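Dromness Library Drops Late Fines and Puts the Big Tables Back

16 September 2023

I owe the Dromness town library an apology, and also, as of this week, no money at all. The library board voted to end late fines on everything except the tool collection, and they wiped out what was already on the books. I had a balance from a cookbook I kept through most of a winter. Gone! I checked my account twice on my phone before I believed it.

The change covers books, magazines, audiobooks, movies and the puzzles in the plastic tubs by the front desk. If you keep something past its due date you'll get a reminder, then another one, and after that the item gets marked as lost and you're billed for a replacement. Bring it back and the bill goes away. So you can still get yourself in trouble, but you have to work at it a little.

I've been writing up town news for this page long enough to know that a library story usually gets a polite shrug, and this one didn't. I had more messages about the fines than I had about the bridge closure. One reader wrote that she'd stopped going altogether when her kids were small, over a stack of picture books and a bill she didn't feel like paying that month, and then it just became a place she drove past. Another reader thinks the whole thing is a terrible idea and that people will strip the shelves bare by Thanksgiving. I'm printing both because both of them asked me to.

According to the notice posted with the vote, 4000 library cards in the Dromness system had some kind of block on them because of fines. That's a lot of cards for a place this size (and yes, one was mine). Those blocks came off the same night. If yours was one of them you don't need to do anything, just walk in and borrow something. If your card has expired, you'll need a piece of mail with your address on it, and they'll print you a new one while you wait.

The tools are a different matter. The tool collection started as one shelf of hand drills and has turned into the busiest thing in the building, with a waiting list for the carpet cleaner that people talk about like it's a kidney. Fines there stay at 2 dollars a day. I asked at the desk if that might change and got a very friendly no. Fair enough, I've been on that carpet cleaner list.

The other piece of news is the reading room, and I'm more excited about this one than I probably should be. The big tables are back. If you've been in since April you'll have noticed the reading room was mostly armchairs, the low squashy kind, nice for a novel and hopeless for anything involving paper. They went in after a survey, and I'm sure the survey said armchairs, but nobody I know who does their taxes at the library was asked. The genealogy people were spreading their charts out on the carpet. I once tried to address holiday cards in one of those chairs and ended up with my elbow in a plant. 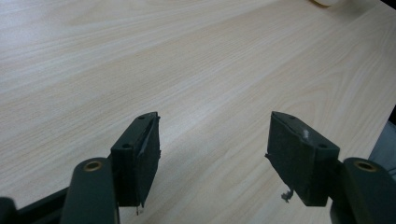 The tables come up from the old school building on Drerau Street, where they'd been in storage, and the library paid only for the truck. The armchairs haven't been tossed out, either. Half of them have moved over to the windows on the street side and the rest have gone to the teen room, where I'm told they were claimed within minutes. There are 22 seats at the tables now, and the plan is to keep one table free for people who need to spread out. You can't reserve it. You just have to get there before the genealogy people, and good luck with that.

Outlets are still a sore point. There's a row of them along the back wall and that's it, so if your laptop battery is as tired as mine you'll want to sit on that side or bring it charged. The library says it has a quote from Psarras, the electrical outfit out past the feed store, to put more in under the windows, but the money isn't in this year's budget. It may go in next year's. I've heard that before about the parking lot, so I'm not holding my breath, but I'd love to be wrong.

Speaking of money, I know somebody is going to ask where the fines used to go and who's making up the difference. I asked too. Fines went into the general fund for the library, mostly for supplies, and the amount had been shrinking for years as more people borrowed things on their phones, where a book just disappears when your time is up. The board's view is that the desk staff were spending more hours chasing quarters than the quarters were worth. One board member voted against, and said at the meeting that a due date ought to mean something. It was a civil discussion, shorter than I expected, and there were cookies.

To cover the gap for the first year, the library is using the proceeds from the spring book sale plus a gift from Direll, the hardware store, which is also handing over 150 canvas tote bags for new cardholders. I've seen the bags. They're sturdy and they're a very loud orange, so you won't leave yours on the bus. One per household while they last, and you do have to be signing up for a new card to get one. I asked if having my block lifted counted as new. It doesn't.

A few practical things, as long as I've got you. The book drop on the side street is open again after the hinge was fixed, but please don't put tools in it. There's a sign about this now, and I gather it was a hedge trimmer. Movies and audiobooks can go in the drop if the case is shut. Puzzles should come to the desk so someone can peek in the tub, and if you know a piece is missing, say so! They keep a little card in the box that tells the next person, and I can't tell you how much grief that saves at my house.

Holds are changing too, just a bit. You'll have a week to pick up an item once it comes in, same as before, but you can now ask for a few extra days by replying to the message you get, where you used to have to call. If you're someone who doesn't text, calling still works and they're still nice about it. Renewals happen automatically now unless someone else is waiting for the item. I think that may turn out to be the bigger change for most of us, as it would have saved me from the cookbook business in the first place.

Kids' story time stays where it is, in the downstairs room, and the knitting group has asked me to mention that they are not moving to the reading room no matter what anyone has heard. They like their corner. They've got the good lamp.

If you've found an old library book behind the couch, and I mean really old, the desk would love to have it back and won't ask questions. While I was standing there a man brought in a field guide to mushrooms with the paper pocket still glued in the back and a stamp from before I was born. They looked it up for him and it wasn't in the system anymore, so they gave it back to him to keep. He seemed a bit let down, to be truthful. I think he'd wanted a bigger moment.

The board will look at the numbers again in the spring and decide whether to keep going. Comments can be left in the box at the front desk or brought to any board meeting, which are open to everybody and held upstairs, with the elevator working again. You can also send them to me and I'll pass them along, minus the swearing.

I returned the cookbook, by the way. I've already put a hold on it again, and I'm third in line.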